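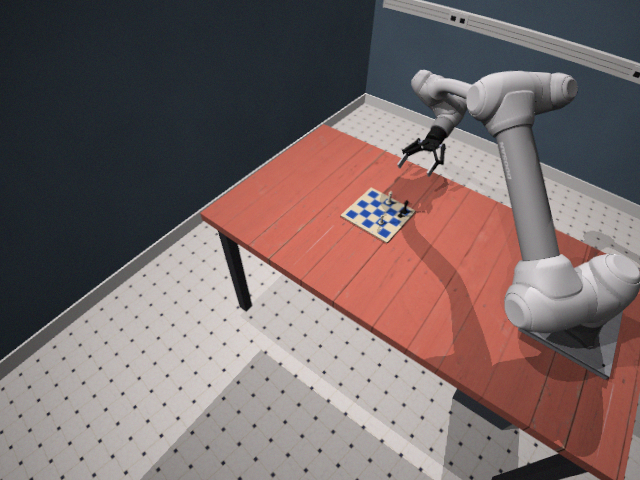 Vol. 20, No. 2

How to write a letter to the person you used to be

I put this off for years, and then one night in February I sat down at the kitchen table and got two whole pages out. I felt lighter afterwards (and a bit silly, I'll admit), so I've done it every year since!

Start by picking one age. Don't write to your whole childhood, it's too big. I chose the year we left Helside and I stopped talking to my best friend, because that's the one that kept me awake.

Next, put down five plain facts about that time. Where you slept, what you ate, what colour the front door was. Mine had a heater from 1965 that clicked all night, and once I'd written that down the rest came pouring out.

Now tell that younger you what you wish you'd heard. Write it by hand if you can, and don't fix the spelling. If you get angry, stay angry for a paragraph or so, then go and put the kettle on.

When you're ready, write one thing you're still sorry for and one thing you've decided to stop being sorry for. I found the second one much harder, and I left it blank the first time. Leave yours blank too if you need to.

Fold it up and put it somewhere you won't trip over it. Mine are in a biscuit tin on top of the wardrobe, and I read the old ones before I start a new one.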